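Towel folding arm keeps grabbing two layers instead of one
Asked in: Home builds and shared shops
2 answers

I'm working on a towel folding setup in a shared workshop and could use some help with the grasping part. The arm has a parallel gripper with two fingers and it works over a table covered in green felt. The head camera gives me color and depth. The software is a small planner called Lillel that picks the highest point of the cloth and goes for it from above.

Getting hold of the towel is no problem. Getting hold of one layer is. Out of the last 34 tries it lifted a single layer 11 times. The rest of the time it picks up two or more and the towel comes up as a lump, so the unfolding step has nothing to work with.
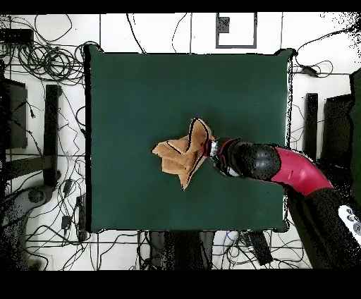
I have already tried closing the fingers slower and going in less deep. Slower made no difference. Less deep meant it missed more often. The cloth is terry with a flat woven band near the hem, if that matters. I also get holes in the depth data toward the right side, but the towel itself comes through fine.

Is this a finger problem or a planning problem? I would like to keep the same fingers if I can — the mounting plate was a pain to drill.

Answer 1 (accepted)

Mostly planning. The highest point on a bunched towel is nearly always a fold, and a fold is two layers by definition. If you pinch across it you get both. You want an edge, and you want one finger under it and one over it.

I had the same trouble with dish towels on a build I called Jevura. My notes from then are still up, so I'll paste the part that applies.
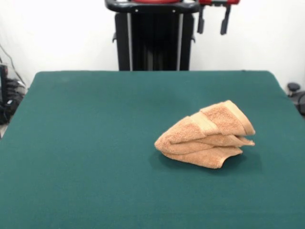 Asthorpe, November

Stopped using height to choose the grasp. Now looking for the hem band first. It is flatter than the loops on either side and shows up as a smooth strip in the color image, even under fairly plain light. Once there is a strip, follow it until it ends or goes under another fold, then take the grasp point a little way back from there. Tilt the wrist so the fingers close across the edge and not along it. If no strip shows, drag the pile a short way sideways and look again.

End of notes. The drag step helped more than I expected. Felt holds terry pretty well, so the bottom layer tends to stay put while the top ones shift. Don't push down while you do it or the felt will bunch up too.

Set a limit on the drags. I used 2 and then had it lift the whole thing and drop it.

For the actual pinch, open the fingers wide, put one into the fold next to the hem and leave the other out in the air until you are at depth. Then close.

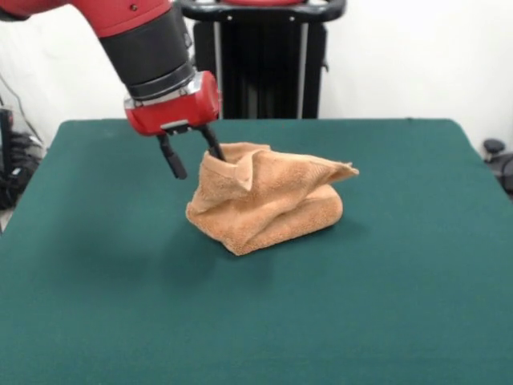
Check the finger width after closing. Measure one layer and two layers of your towel by hand in the gripper first and write down both readings. Terry squashes a lot, so use the same closing force each time or the numbers won't mean anything. If it reads like two layers, open up, back off and try again before lifting.

Your depth holes are probably a separate thing. I'd ignore them as long as they stay off the cloth.

Answer 2

try a thinner towel. I used a Moon microfiber one and it was way easier. also maybe rubber tips on the fingers

Comment from the asker, 2022-06-09: Thanks. Switched to looking for the hem band and it is already better, still tuning the wrist tilt. I do need it to work on bath towels so microfiber is out, but I might try the rubber tips — they would go on without touching the plate.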